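Search reviews
Enter a keyword or product

Willden round bin: laundry room use

The Willden is an open-top round bin with no lid, pedal or inner bucket. I bought two in June, one for the laundry room and one for the upstairs bathroom. Assembly is limited to fitting the rim, which presses down over the body and holds the edge of the bag.

The rim is the reason to buy it. On my previous bin, a Blackwood, the bag slid inward as soon as anything heavier than paper went in. The Willden grips the bag around the full circumference. Removal takes both hands the first few times and gets easier after that.
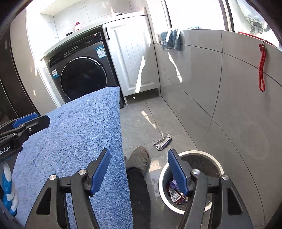
Review by Pui-shan Peng
Filed under Laundry & Utility

The rim is thick and off-white, and the inside is dark gray. Mine stands on gray tile near the washing machine, where it gets wrappers and small packaging. An open top suits that kind of waste. With a towel or a bath sheet over one arm, I can drop something in without touching the bin.

Bag fit needs some attention. The listing gives no liner size. An 11-liter bag reaches the rim but leaves too little to fold over. The next size up holds properly, with slack that bunches inside the opening. This costs a little capacity and has no other effect. Dark bags show less through the folds than clear ones – a matter of taste.

Cleaning is simple. Lint collects under the lip of the rim and wipes off with a damp cloth. The base has no rubber feet, so an empty bin slides on tile if bumped. I put a square of shelf liner underneath.

Odor control is nil, as expected. I would not use it for food.

Rating: 4 out of 5. One point off for the missing liner size.

Related reviews
Prerkard folding drying rack
Sutby laundry hamper, tall
Blackwood swing-lid bin
Terry bath sheets after 100 washes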